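Mohsin Usmani
Thread on location codes for small stores. Mostly for people who have inherited a bad scheme and are wondering whether to replace it.

1/
A location code has one job: get a person to the right place without a second question. It should say nothing about what is kept there. Once the code describes the contents, every move of stock means a new code.

2/
Ours did describe the contents. FIX-M6-A meant fixings, M6, shelf A. The M6 bolts moved out in January and the shelf still said FIX-M6-A when I got to it. It held cable ties.

3/
What we use now is room, bay, level, position. Rooms have names (Bravo and Sandia), everything else is a number or letter. B-04-C-2 is Bravo, bay four, level C, position two. Leading zero on the bay so that lists sort properly.

4/
Levels run from the floor up. A is always the lowest. If you letter from the top and later add a shelf above, you have to reletter the whole bay. Adding one in the middle is still a nuisance and I have no neat answer to that.

5/
Do not use I, O, Q or Z in a code. They get read as 1, 0, 0 and 2, mostly from handwriting. S and 5 are nearly as bad.

6/
Large items that stand on the floor need codes too. People skip these on the grounds that you can see the thing from the door. You can, until it is in the other room.
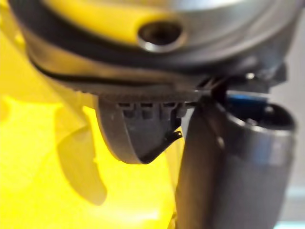 Yellow band, dark hole with a shiny rim, grey housing to the right.

7/
Floor positions get level F and otherwise follow the same pattern. Put the label on the wall or the upright next to the position, at eye height. A label on the item goes wherever the item goes, and then it is an asset tag, a separate subject with its own arguments.

8/
Labels themselves. We tried paper under clear tape, then Histik 19 mm polyester. The tape lifted at the corners within 3 weeks on painted steel. The polyester has stayed put apart from one bay I had not degreased. Wipe the edge down, let it dry, press from the middle outwards.

9/
Colour: black on white everywhere. Colour coding by room sounds helpful, but coloured labels fight with painted shelving, and some people can't tell your red from your green. If the shelf is a strong colour, leave a white margin round the text.
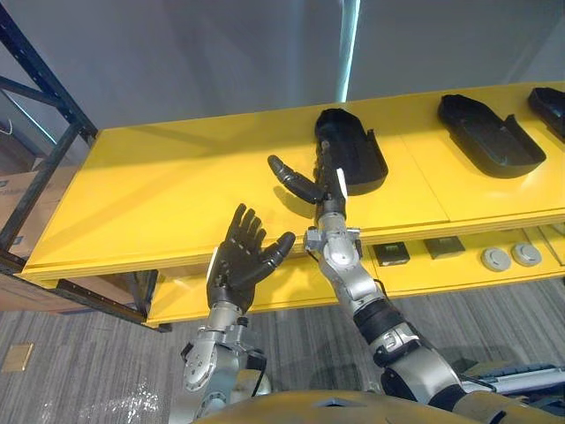

10/
Text height. 12 mm capitals for the bay number, smaller for the position. Bay numbers are read from the end of the aisle and positions from arm's length, so there is no point making them match. Plain sans serif, no condensed faces.

11/
Software matters less than people think. We keep the list in Jotitz, one row per location, including empty ones. Rows are never deleted. A location that no longer exists is marked closed and its code is not used again — old picking notes turn up for years.

12/
Changing over: do a whole room at a time and remove the old labels the same day. We ran both sets side by side in Sandia for almost 4 weeks and people carried on using whichever they knew. Bravo was done in an afternoon with no overlap and went much better.

Replies open. I would like to hear how others handle a bay that gets split in two after labelling. At the moment I use 04 and 04X and I don't like it.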